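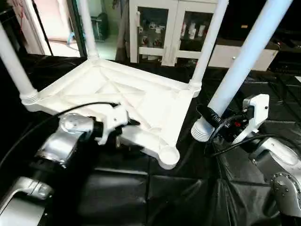
Millalmont Tenants' Club > Message Board > Furnishing & Storage

Plastic stools: worth it?

quarrygate
The Cindum shop on the corner wants 16 for a white plastic stool with screw-in legs. The tag says Estari, "built to last." Built to last what, a weekend?

pell_4B
I've had one in the shower for 5 years. Still fine.

quarrygate
Same brand? Or just one that looked like it?

pell_4B
No idea, the sticker washed off.

oshima_fan
Ribs under the seat help, but I'd look at where the legs go in. Cheap threads strip. Mine wobbled after 4 months.

tworadiators
You overtightened it. Everyone does.

oshima_fan
Hand tight, and only once. I don't buy the "user error" line.

tworadiators
My mother stood on hers to change bulbs since 2000 or so.

quarrygate
That was a different stool from a different factory. Does anybody have this one, and has it held a grown adult?

pell_4B
Go sit on it in the shop.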